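Dual-Arm Cell, Gripper Comparison – Inspection Checklist with Comments
Product handled: mixed snack packaging, basket to scanner
Finger sets compared: Sillico (pad fingers), Lodhi (plain fingers, reference)
Controller under test: Sondar, with Alollow as fallback
Checked by: Stela Onu
Reviewed by: Panagiotis Spahić
Period: September

Result codes: OK / OK-C (acceptable with comment) / NOK (do not run until fixed) / NA

Section A. Power and stop circuit

A1. Emergency stop within reach of both operator positions. OK
A2. Emergency stop drops power to both arms. OK-C
Comment: both arms stop. Left arm sags slightly after the stop when extended. Acceptable with a light payload. Keep hands out from under it.
A3. Restart requires a deliberate reset. OK
A4. Power supplies labeled and off the floor. NOK, then OK
Comment: one supply had no label. Label added, rechecked at 14:20.
A5. Controller log shows the stop event with a time stamp. OK
Comment: Sondar records the stop for each arm separately. Alollow writes one line for both, and it is harder to tell which joint was moving.

Section B. Arms and cables

B1. Base clamps tight, no movement by hand. OK
B2. Joint limits set in software and confirmed by slow jog. OK
B3. Cable loops clear of joints over the full working range. OK-C
Comment: loops are long enough for the full reach, but slack can catch on a raised edge. Route with a tie at the second link before any run over half speed.
B4. No exposed conductors, no crushed jackets. OK
B5. Arms cannot reach each other in the programmed paths. OK-C
Comment: true for the taught paths. Not true for free jog. Jog one arm at a time.

Section C. Fingers and grip

C1. Finger screws tight and marked. OK
C2. Tips free of burrs and chips. OK
C3. Pads seated, no lifting at the edges. OK-C
Comment: the Sillico set was seated correctly at the start. At cycle 321 one pad had lifted at the lower corner. Pressed back and held to the end. Inspect at every change of shift.
C4. Left and right tips meet evenly when closed. OK
C5. Grip force limit set below the crush value for the bag. OK
Comment: limit left at the same value for both sets so that the results can be compared.
C6. Part held through an emergency stop. Sillico OK, Lodhi OK-C
Comment: Lodhi fingers held the bag but let it rotate. A rotated bag may present the wrong face to the scanner.

Section D. Cameras and work area

D1. Wrist camera mounts tight, lens clean. OK
D2. Both fingertips in the wrist view when open. OK
D3. Head camera covers basket, pick area and scanner. OK
D4. Glare does not hide the part or the fingertips. OK-C 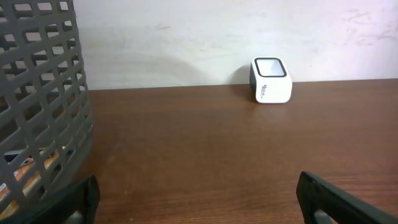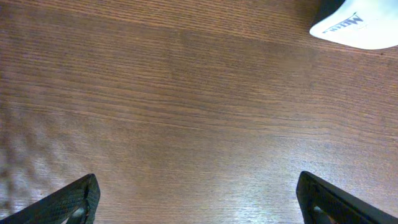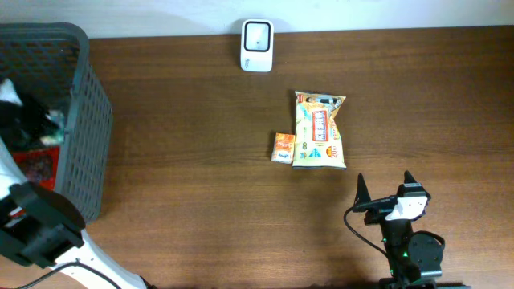
Wrist views first and second, head view third.

D5. Exposure locked on all cameras. NOK, then OK
Comment: one wrist camera had gone back to automatic exposure after a restart. Locked again and saved to the Sondar profile. Add this to the start-up sheet.
D6. Camera delay measured and entered. OK
D7. Work area marked at operator side. NOK
Comment: tape not yet applied. Must be done before anyone outside the test group runs the cell.
D8. Basket fixed against sliding. OK-C
Comment: a push from an open finger moves it when it is lightly loaded. Use the stop block on the far side, or teach a higher entry point.

Section E. Run results

E1. Planned cycles completed. OK
Comment: 2,790 cycles in total over both finger sets.
E2. Dropped parts recorded. OK
Comment: 12 drops on the Sillico set. The Lodhi count is being rechecked against the log and is left out of this sheet. Small flat packets were the hardest part for either set – a finger has to get under the edge, and a few millimeters of height error is enough to miss.
E3. Fallback controller tested under load. OK-C
Comment: 734 of the cycles were run on Alollow. No unplanned motion. Gripper opening was slower to start than on Sondar, so the release point had to be moved back.
E4. Motor housings touched by hand at the end of the run. OK

Section F. Open items

F1. Apply floor and table tape (D7). Owner: Onu
F2. Add cable tie at second link, both arms (B3). Owner: Onu
F3. Replace the lifted pad and repeat C3 and C6 with a new pair. Owner: Spahić
F4. Repeat E3 with the same release point on both controllers. Owner: Spahić

Reviewer comments (P. Spahić)

C6 should be split into two lines, one for holding and one for rotation. They are different faults and only the first is a safety matter.

I do not accept B5 as written. "Jog one arm at a time" is an instruction to the operator, and the cell should enforce it. Sondar has an interlock setting for this. Turn it on and retest – until then the code for B5 is NOK.

Release status: half speed, test group only. Full speed on hold until B5, D7 and F2 are closed.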